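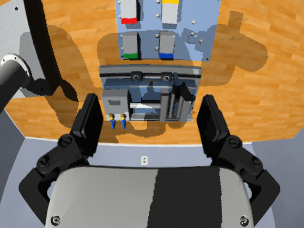
3.2 The simulated workcell

Figure 2. View from behind the open gripper in the Skalstead simulation. The fixture board lies between the fingers, with the light blue block panel beyond it.

Every team in the Ilgate student project started from the same simulated cell, shown in Figure 2, and we were delighted by how quickly it became common ground. The students had very mixed backgrounds (a few had never opened a simulator before April), yet within their first lab session they were arguing about approach angles and finger clearance like old hands!

The cell has two work areas. The gray fixture board carries a dark rail with a pair of black clamp blocks, and below the rail there are several small parts, including two side-by-side connectors with blue tips. Behind it, the panel holds four gray blocks, each marked with a band of its own color: red, yellow, green or blue. We used the blocks for the warm-up task and the board for the graded one. The colored bands made the warm-up easy to talk about, and teams could write "green before blue" in their plans and be understood by everybody.

The camera view was a topic of its own. Looking out over the palm, a student sees both finger pads and the work between them, but depth is hard to judge. The Wattimena team, led by Teun Mulder, proposed using the robot's shadow on the wood floor as a second cue - a lovely idea, and one we had not planned for. Dirk Voß then suggested that teams be allowed to move the light source between trials, and three of them took this up in their final reports.

We kept the rules for the graded task short. Each team had two attempts, the gripper had to start fully open, and scripts could not be edited once an attempt had begun. Teams submitted their code together with a one-page plan through the Sedwood course server, where the other teams could read it afterward. Several of the best discussions of the whole course grew out of those plans, and we return to them in Section 3.3.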